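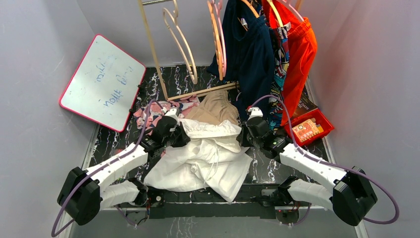
Fjeld Two-Arm Garment Station

Product group: Bench automation, textile handling
Manufacturer: Ravham
Control software: Kitier
Status: In production

Overview

The Fjeld is a bench-mounted station with two arms for handling loose clothing between the sorting table and the hanging rail. It is intended for laundries, rental wardrobes, resale warehouses and residential care facilities where mixed garments arrive in no fixed order and are hung or folded by hand.

Both arms stand at the front of the work surface, one on the left and one on the right, and reach inward over the table. Each carries a two-finger gripper. The rail is placed at the back. Garments are laid on the table, gripped at two points, opened out and then moved to a hanger or folded flat in place.

The station works at the pace of a careful beginner. It should be planned as an added pair of hands for repetitive items, with a person assigned to the area for the whole shift.

Work performed

Pants with elastic waists are the reference garment for the standard program. The grippers close at the two ends of the waistband and the legs are left to spread across the table. With the waist held between the arms, the band can be tensioned, turned toward the rail or lowered for folding. Drawstrings may be left loose or tied. A tied drawstring gives a more repeatable grip on thin cotton.

The following are supported without additional teaching:

Pants and shorts with elastic or ruched waists, adult and child sizes
Pajama bottoms
Skirts with a gathered waist
T-shirts and undershirts without buttons
Hand towels

The following require a taught program at the site:

Pants with a fly and belt loops
Long-sleeved shirts
Dresses
Any garment with a lining that is not attached at the hem

The following are not supported: fur, sequins, hosiery, wet items, and anything weighing more than 2 kg.

Patterned and plain fabrics are handled by the same program. Very dark garments on the black work surface need the side lighting kit (see Accessories). Sites that handle mainly navy or black uniforms should order it with the station.

Hangers and rail

Any straight rail can be used if it is stiff enough to stay in position when a garment is pulled along it. Wood and metal racks have both been used at customer sites. The rack must be fixed to the bench or to the wall. A freestanding rack on casters will drift during the shift and the taught hanger positions will be lost.

Slim hangers are preferred. Hangers of different colors can be mixed freely, and several sites use color to mark size or destination. Hangers of different widths should not be mixed in one batch. Clip hangers need the wide finger set.

A batch can hold up to 16 hangers. Leave a gap between an empty hanger and the next one; when two touch, Kitier will treat them as one and skip both. Garments already on the rail may stay there while the station works, provided their hems do not lie over the pick area.

Effect on staffing and duties

The figures and remarks below come from the first Dosta site, a laundry serving residential homes, where the station has been in use since May.

Before installation, hanging and folding were done by the same people who sorted. Each person handled every type of garment. After installation the work was divided. One operator per shift feeds the station and clears its stops. The rest of the team handles the garments the station does not take, mostly shirts, knitwear and anything with fasteners.

In its first month the station completed 79 percent of the garments presented to it without a stop. The remainder were finished by the operator. Most stops had one of two causes: the waistband was gripped through a single layer, or a leg was trapped under the next garment in the pile.

No positions were removed at Dosta. Hours on the hanging table were reduced and moved to inspection and mending, which had a backlog. Operators reported less reaching overhead. They also reported more standing in one place, and the site added a stool and a mat at the front of the bench. Ravham now lists both as recommended items in the site preparation sheet.

Two changes were less welcome. The team could no longer talk across the table as it had, with the bench turned toward the wall. The operator's tasks were also found to be monotonous after half a shift. Dosta now rotates the post at the meal break. Customers are advised to agree on rotation before the station arrives and to include the people who will stand at it in that discussion.

Pay grade for the operator post is a matter for the site. At Dosta the post was placed one step above general sorting after the training period.

Teaching a new garment

1. Place the garment on the work surface with the waist or collar toward the rail and the hem toward the front.
2. In Kitier, open Garments and select New. Enter a name the whole team will recognize.
3. Hold the enable button and guide the left arm by hand to its grip point. Confirm.
4. Do the same with the right arm. The grip points should be level with each other within one finger width.
5. Close the grippers. Pull gently on the fabric between them. If it slips, reopen and take more material.
6. Guide both arms through the movement, slowly, to the hanger or fold position.
7. Release, remove the garment and repeat with a second garment of the same type in another size.
8. Save. The program will run at reduced speed until an operator clears that limit.

Five demonstrations are enough for a simple item. Dresses and lined garments have taken up to a day. Programs can be copied between stations with the same finger set.

Teaching was done by Ravham staff during the first two weeks at Dosta and has been done by the operators since then. Programs made by operators who had worked on the hanging table needed fewer corrections than those made by our own staff, particularly on where to take hold of worn elastic.

Work surface

The top is a smooth black laminate available plain or with a marble pattern. The pattern has no effect on operation. Keep the central area clear. Small items found in pockets should go into a shallow tray at the side, outside the sweep of the forearms; a tray with a raised rim is best. Books, packets and other flat articles may be stored there as well if they do not stand higher than the elbow joint.

Fabric may hang over the front edge of the platform during handling. Keep the space between the arm bases free of hooks, tools and trailing wires.

Side and back walls are recommended. Gray matte panels have given the most even results. Whiteboards and notices can be placed on the side walls, away from the rail.

Cable routing

A cable follows each forearm to the gripper end. Allow a generous loop at the elbow and at the gripper. A loop pulled tight will shorten the reach of the arm and wear the sleeve. A loop left too long can catch a hanger hook. After any change to the routing, move each arm by hand to its farthest corner and back before switching on.

Check the mounting areas under the arms monthly for loose wires. Use only the clips supplied.

Technical data

Arms: two, left and right, front mounted
Grippers: two-finger, parallel, electric
Maximum garment weight: 2 kg
Maximum hangers per batch: 16
Reach of each arm from base center: 79 cm
Supply: 115 V, single phase, grounded outlet
Compressed air: not required
Enclosure: open front, side and back panels optional
Operator interface: touch panel or tablet running Kitier
Network: wired; required for program transfer only

Safety

The arms are force limited and will halt on contact. Contact is still unpleasant if a hand is caught between a gripper and the rail, and the station must not be reached into while it is running. Use Pause on the panel or the foot switch. The foot switch is supplied and must be connected.

Tie back long hair and remove lanyards. Scarves and loose sleeves are a particular hazard at this station, which is built to take hold of cloth.

A garment held by both grippers during a stop remains held. Do not pull it free. Press Release on the panel and support the fabric with one hand as the fingers open.

Cleaning

Wipe the top and the finger pads at the end of each shift with a dry cloth. Lint collects behind the pads and should be brushed out weekly. Do not use fabric softener sheets on the surface. Pads are replaced in pairs.

Accessories

Wide finger set, for clip hangers and heavy seams
Side lighting kit, for dark garments
Replacement finger pads, pack of four
Rail bracket, bench or wall
Gray side and back panels
Standing mat
Foot switch, second unit, for left-handed operators

Delivery and support

The station ships in two crates. Installation takes one day and needs two people to lift the bench top. Operator training is two half days at the customer's site and is included in the purchase price. Training for supervisors is separate and covers batch planning, stop records and rotation schedules.

Stop records in Kitier are stored by garment type and by time of day. They are not stored by operator, and the software has no setting to change this.

Spare arms are kept in stock. A damaged arm is exchanged as a complete unit, and taught programs remain valid after the zero position has been checked.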